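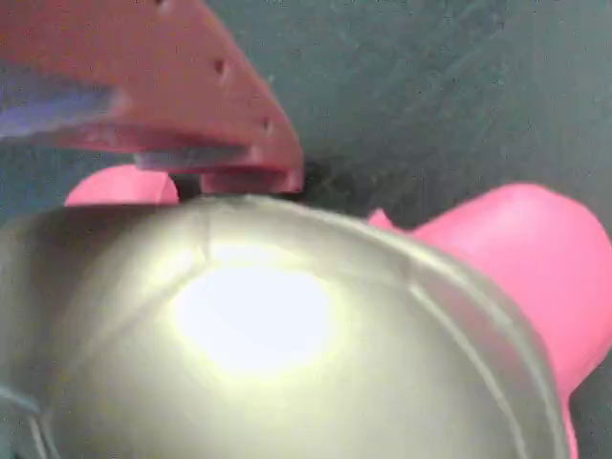 Qianru Tang reckons I've been doing the sourdough thing all wrong and that a starter does not need feeding twice a day, it needs leaving alone. Once a day, she wrote, and in the fridge if you're going away, and stop naming it. Fair. I got her message after the last post and have been chewing on it all week.

Blog > Kitchen > Bread

Thu 10 April

Quick one tonight, dough's on the counter and I have to shape it before bed.

So. Went down to once a day. Equal weights flour and water, tiny bit of old starter, lid on loosely. First two days it sulked. Gray liquid on top, smelled like nail polish. Nearly binned it. Day three, bubbles. Day four it pushed the lid up and got on the shelf paper, which I still haven't scraped off, it sets like cement.

Flour matters more than I thought. I'd been using the cheap white from the big store in Purnville and it's fine, it works, but I got a bag of whole rye from the mill shop at Flandlow and a spoonful of that in the feed wakes everything up. 4 dollars for a small bag. Lasts ages if you only use a spoonful. Keep it in the freezer, mine got moths last September and I lost the lot, plus a box of crackers and some perfectly good oats.

Bread so far:

Loaf one, flat. Tasted good. Toasted it.
Loaf two, better, big hole right under the crust you could lose a finger in.
Loaf three I forgot the salt. Do not forget the salt. Tasted like wet cardboard, and I ate half of it anyway with a lot of butter.

Current method is 1,000 grams flour which makes two loafs, one for us and one for whoever. Water a bit under what the book says, my kitchen is damp and the dough goes to soup otherwise. Mix, leave it an hour, salt, then fold it when I walk past. 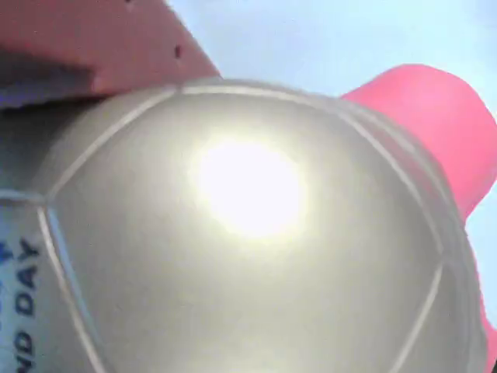 The folding is the part I got wrong for months. I was kneading it like pizza, really going at it, and then wondering why it tore. Wet hands, pull one side up, lay it over, turn the bowl. Four of those and walk away. Come back in half an hour. By the third go it feels like a different dough, sort of silky, and it stops sticking to teh bowl.

Then overnight in the fridge. I use a colander with a dish towel and rice flour rubbed in. Regular flour glues itself on and you end up peeling your loaf out in bits, ask me how I know.

Oven as hot as it goes, heavy pot in there to heat up first, long sleeves please. Lid off halfway. I pull it when it's darker than I'm comfortable with.

Still to sort out: the bottom burns. Someone at the Jirorbridge market told me to put a baking sheet on the rack underneath. Will try it tomorrow and report back. Also want to try seeds but one thing at a time.

Ok, timer. More at the weekend if the loaf comes out.

Print this post | E-mail this post

We use cookies to remember your settings. By continuing to read you accept this.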